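Pens, Mostly: Tidying the Big Brown Table
Posted 7/26/25 by Marijke Verbruggen

The big table at Stutwood has 2 states: covered in stuff, and covered in different stuff. I set out to give every pen a home and got as far as a gallery.
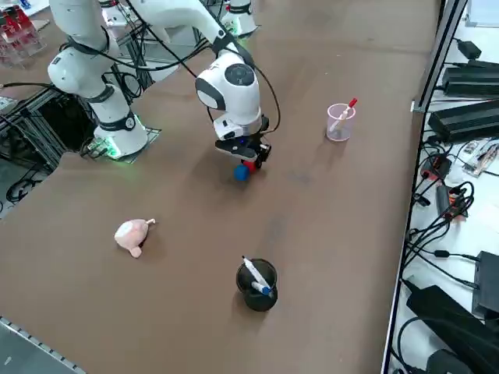 My rule is one cup per sort of pen. It has survived three tidies and every one of my attempts to explain it to other people.

Oswood, down the corridor, keep theirs in a biscuit tin. We don't talk about the tin.

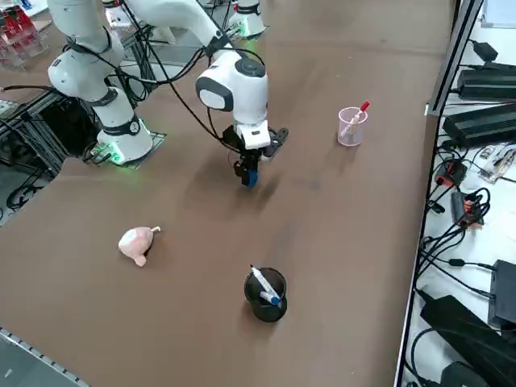 Lids are the real trouble. A marker left bare overnight is a stick by morning, and I have thrown out about 25 sticks since September.

Toys are another matter, and have so far resisted filing.

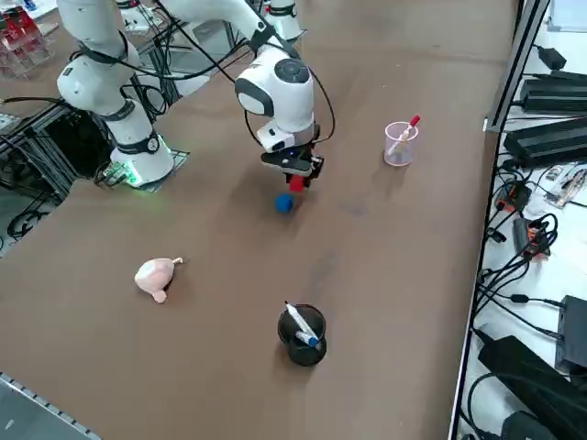 Sorting by colour sounds simple until you own more colours than cups. I went by caps in the end. Red has the clear cup with the pinkish tint and blue has the black holder, and they lean about in there like people waiting for a bus.

Yellow was always going to be awkward.
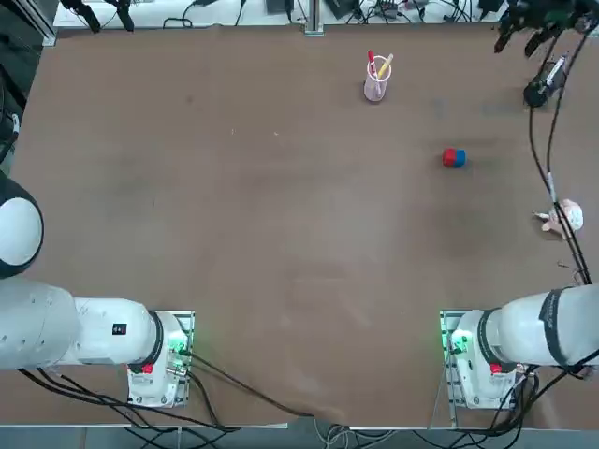 Red and yellow, sharing.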